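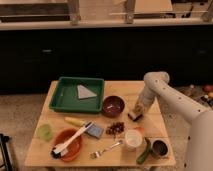
Open day at Skultenach: the kitchen table

We went to the open day of the Ekinci building in Skultenach mainly for the kitchen table. The bus from Guludley takes a long time, and we arrived when the first rooms were already full of families. Entrance was free, but you had to take a ticket at the door. Mine had the number 542.

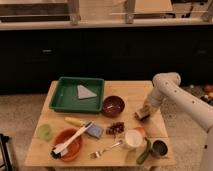

Page last changed: 2026-03-05

The table is of light wood and not large, and very much is standing on it. I liked best the left side, where a long brush with a white handle lies over an orange bowl, with the dark bristles down at the rim. At home I would be told to put such a brush away. Next to the bowl is a little green cup that lets the light through, and at the back a green tray with one grey, three-cornered piece in it. My neighbour in the queue said it was a napkin, and I said paper. We did not agree until the end of the visit.

The corn is yellow and lies across the middle. Near it there is a sponge, and then a small heap of dark red pieces which looked to me like something dried for a soup. I would have liked to smell them, but visitors stay behind the line.
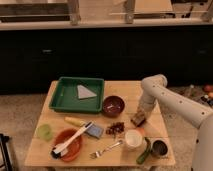 The fork lies in the front, a bit crooked, beside a white cup. My aunt's kitchen in Brivier looked very similar before Sunday lunch, everything taken out and still no place for the plates. She would have started with the maroon bowl, it is the deepest one and many things go inside.

In the next room was an exhibition of old enamel pots, on loan until May. The labels were small and the light poor, so we stayed there only a short time. The coffee on the ground floor was good and the cake was finished when we came. They told us that roughly 4000 people visit in a year, which I can believe after seeing the cloakroom.

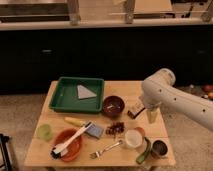

Skultenach, May

A short addition for those who wish to go. The rooms are now open on two afternoons in the week - please look at the paper on the door, the hours change. Bus 521 stops in front of the building. Bags must stay in the cloakroom, also small ones.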